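Last updated Jun 16, 2019
Search tips Search Go

Taping a grid on the workbench

Quick one, long day. If you sort small stuff on a big bench — screws, beads, foam bits, whatever — mark the top off in squares with painter's tape. Blue kind. Comes up easy if you don't leave it all summer. I laid mine on a Satthorpe bench, the wide one, which is a pain to reach across.

Start with one cross. Two long strips, edge to edge, and work out from there. Don't bother with a level, you'll be there till February.

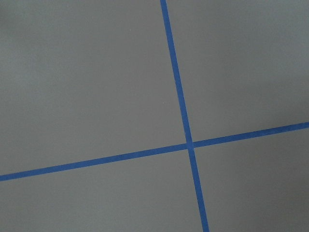

Two strips crossed. Everything else gets measured off these.

Pull the tape off the roll in one long go, hold it tight, set the far end down first and then lower the rest. If you press as you go it wanders. Run a thumb along it after. An old library card is better than a thumb.

Cheap tape tears when you lift it to fix a line. I had a roll of Dameo that split lengthwise every single time, and a roll of Wouters that didnt. Same price. Cut the ends with a knife if you care how they look, I mostly tear.

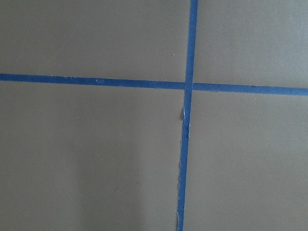 Where strips cross you get a double layer, and small parts catch on it. Press that spot down twice. If an edge starts to curl, cut out the bad piece and patch it, don't lay a third layer over.

Paper or no paper? Ingeborg Hubmann wrote in to say she papers first, always, and I've come round to it for glue and paint days. Brown kraft off the roll, one big sheet, tape straight on top.

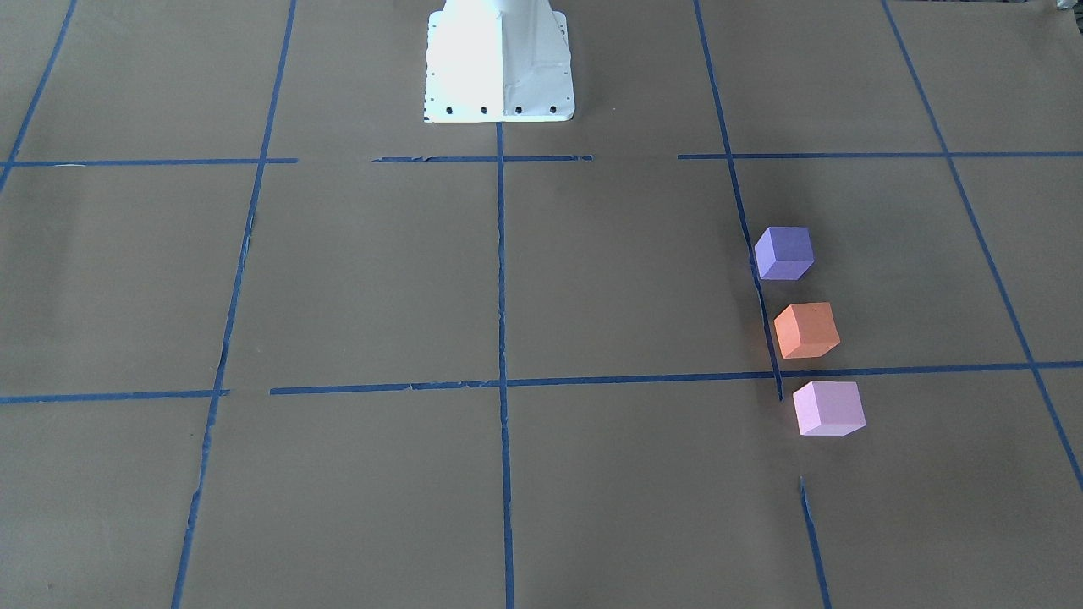 Spacing is up to you. Mine run up to 2 feet a square, smaller for beads. Wobbly lines are fine so long as you can tell one square from the next. On the brown paper the dark blue shows up well, and the small gaps and torn ends between strips don't hurt a thing. Leave them. Wrinkles too, unless you're sliding stuff across.

Label the squares on the tape and not on the paper, pencil is plenty. Flultum sells printed labels, 500 to a box, way more than you need.

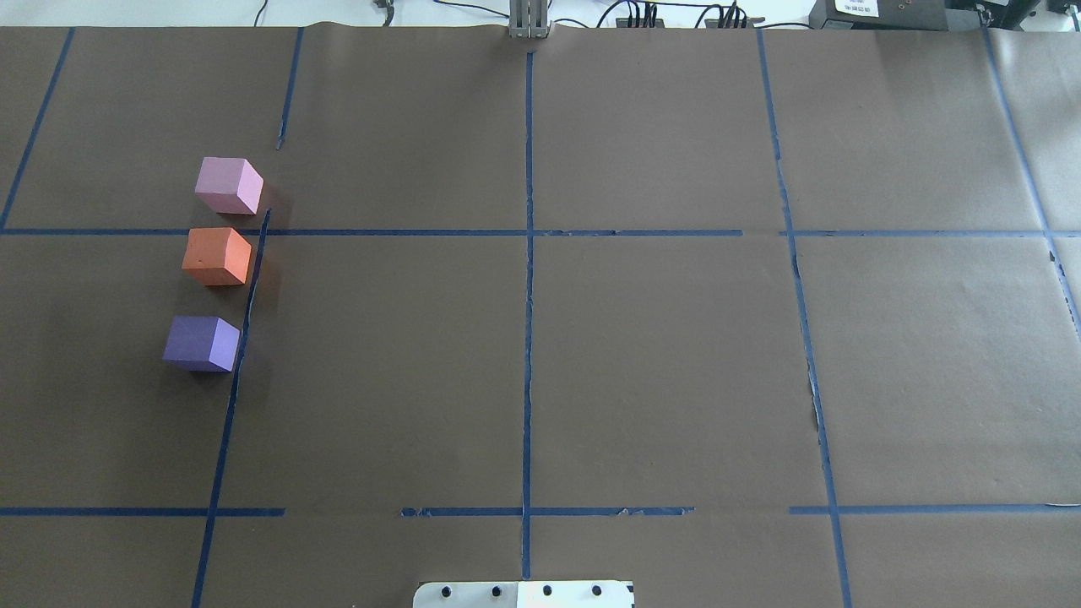

When you're done, peel back low and slow, tape almost flat against itself. Off bare bench it leaves nothing if you get to it inside a couple weeks. Off kraft paper it takes the top layer with it — so just roll teh whole sheet up and toss it.

Next time, drawer liners.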